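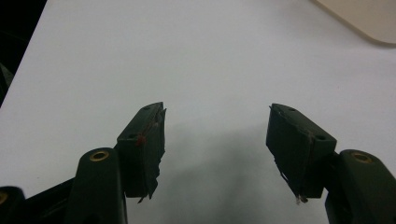 Madhu Pant bought the table before she had a job to do on it. The man in Rullcombe wanted it out of his garage by noon, and she paid him and drove home with the legs on the back seat and the top sticking out of the trunk. It was a big table. The top was white with no shine to it, and when she had it set up in the back room it took up so much of the place that she had to turn sideways to reach the window. Her son called that evening and asked what it was for.

"Work," she said.

"What work?"

"I'll know when it gets here."

She had been let go from Pisharody in February, along with the whole second floor. Pisharody made sauces and fruit purees and sold them to schools and hospitals. Madhu had spent nineteen years in the sample room, where the job was to take whatever the kitchen sent up, pack it, label it, and get it to the people who might want to buy it. She had been good at it. She knew how long a cap had to be turned before it was closed and how long before it was only stuck. When she left they gave her a card and a plant, and the plant was still alive.

The work got there in the second week of the month. It came from a woman named Sternov who had a small company on the other side of the river. She had made a plum puree in her own kitchen, then in a church kitchen, then in a rented one, and now a store called Drosness had asked to try it. Drosness had 105 shops. They wanted a sample box in every one of them, and they wanted the boxes to look alike.

"I can make it," Sternov said. She was standing in the back room with her coat on. "I can't pack it. My boxes look like somebody fell on them."

"How did you hear about me?"

"You turned down my pear butter once. At Pisharody. You wrote me a letter saying the jar was too tall for the carton."

Madhu didn't remember the letter, but it sounded like her. "Was it too tall?"

"By a quarter of an inch," Sternov said.

They agreed on a price. It was less than Madhu had in mind and more than Sternov had, so they were both a little unhappy, and Sternov took off her coat and had some tea.

The first thing was to decide what went in the box. Sternov wanted a jar, a pouch, a spoon, a card with her story on it, a second card with recipes, and a ribbon. Madhu put everything out and looked at it for a while. Then she took the ribbon away.

"I like the ribbon," Sternov said.

"Who's going to tie it?"

Sternov thought about that. Madhu took away the second card too, and then the jar. That left the pouch, the spoon and the card with the story. Sternov picked up the jar and held it against her sweater like a cat she was being asked to give up.

"The jar is how my mother did it."

"It's glass," Madhu said. "It's going in a truck."

So the jar went back in the bag. Sternov was quiet for the rest of the tea. At the door she said she would have to think about it, and Madhu said that was fine, and she stood at the sink afterward and wondered if she had talked herself out of a job on the first day. At Pisharody there had been a man downstairs whose whole job was to say these things nicely. She had never had to learn.

Sternov called at seven the next morning. "No jar," she said, and hung up.

After that they had to find the right container to hold the pouch in place. Madhu tried a folded card, which sagged. She tried paper straw, and it got everywhere, into the hallway and her slippers and once the rice. She tried a shallow tray from the restaurant supply place, and then a deeper one. The pouch would lie flat in the shallow tray if you let it go slowly. If you dropped it, it slid to one end and stayed there with its cap on the rim.

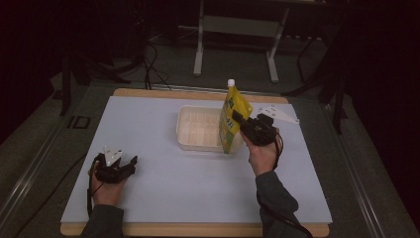

She practiced with yellow pouches because the supplier had sent those first. The plum ones were supposed to be dark red, and they were late. Madhu didn't mind. A pouch was a pouch, and the weight was right when she filled it with water. She stood there in the evenings with the radio on, putting it in, taking it out, putting it in from the other side. Cap to the left. Cap to the right. With the cap to the right, a person opening the box would take hold of the bottom end first, and the thing would come up upside down. With the cap to the left it came up the way you'd want it to, at least for most people. She thought about left-handed people for a while and decided they were used to it.

Her son came by on his way home from work and watched her do it.

"You're doing the same thing over and over," he said.

"It isn't the same."

"Looks the same."

"Then you try it."

He tried it. The pouch slid down the tray and bumped against the end. He tried again, slower, and it went in better but crooked. He washed his hands, though they weren't dirty, and tried a third time. His mother went to turn the rice off. When she came back he was still at it, bent over the table with his tie thrown over his shoulder.

"The ridges in the bottom," he said. "They hold it if you set it down long ways."

"Yes," Madhu said.

"You already knew that."

"I found it out yesterday."

He stayed for supper. He hadn't stayed for supper since the summer, and she didn't make anything of it. They talked about his car, and about the upstairs neighbor's piano, which had been sold and then not picked up. He asked whether she missed Pisharody. She said she missed the loading dock, where there was a cat, and that she missed having somebody to eat lunch with. She didn't miss the stairs.

The red pouches came on a pallet, 200 of them, and the driver would not bring them past the front step. Madhu carried them in a few at a time. By then the trays were in, and the boxes, which came flat and had to be folded. The cards came last. Sternov brought them herself and stood over Madhu while she read one.

The card said that Sternov's mother had picked the plums from a tree behind a post office. The postmaster had let her have them in exchange for a jar every fall. When the tree came down in a storm, she had saved the stones in a cookie tin, and one of them had grown.

"Is that true?" Madhu asked.

"Most of it. I don't know that it was a stone from the tin. It might have come from a bird."

"But it's plum."

"It's plum," Sternov said.

They packed for three days. Madhu filled the trays and closed the boxes, and Sternov folded. She was a bad folder to begin with. She got the side flaps in ahead of the end flaps and had to pull them out again, and the cardboard remembered. Madhu put those boxes under the table and said nothing. By the second afternoon there were fewer going under the table, and by the third there were none, and Sternov had started talking while she worked, which she hadn't been able to do before. She talked about the church kitchen, and the deacon who ate the tests. She talked about her mother a good deal. She said her mother would have hated the pouch.

"She'd have gotten one open, though," Madhu said.

"Oh, with her teeth."

On the last day they ran short of spoons. The count on the invoice was right and the count in the carton was not. Madhu called the spoon people, and a young man told her it would be a week. She told him what she thought of a week. Then she put the phone down and went to the kitchen and looked in the drawer, but of course they had to match. Sternov sat on the step stool with her hands in her lap.

"We could leave them out," she said. "Of all of them. You can get it straight from the pouch. That's the point of a pouch."

Madhu looked at the boxes stacked along the wall, all closed and taped. It would mean opening every one.

"How is your back?" she asked.

"Bad."

"Mine too."

They opened the boxes. They took out the spoons, closed the boxes, and put on new tape, and it was dark by the time they had finished. Madhu found that without the spoon the tray sat a little lower and the lid lay flatter than it had before. She pressed down on one with her palm to make sure. Then she made eggs, since there was nothing else in the house that was quick, and they ate in the back room with their plates on the corner of the white table.

The truck came at eight in the morning. It was a different driver, and this one came all the way in. He asked what was in them.

"Plums," Sternov said.

Drosness took five weeks to answer. Madhu did a job for a candle maker in the meantime, and a small one for the school. She bought a better lamp. When Sternov finally called, she was in her car and the line kept dropping, and Madhu had to go and stand by the window to hear.

"They want 1000," Sternov said. "To start. For the shops near the coast."

"In the same box?"

"The same box. There's one thing, though." A truck went by her, or a bus. "They want to know if we could put in a spoon."

Madhu looked over at the carton of spoons on the shelf. She told Sternov to come by after lunch, and to bring her own tape.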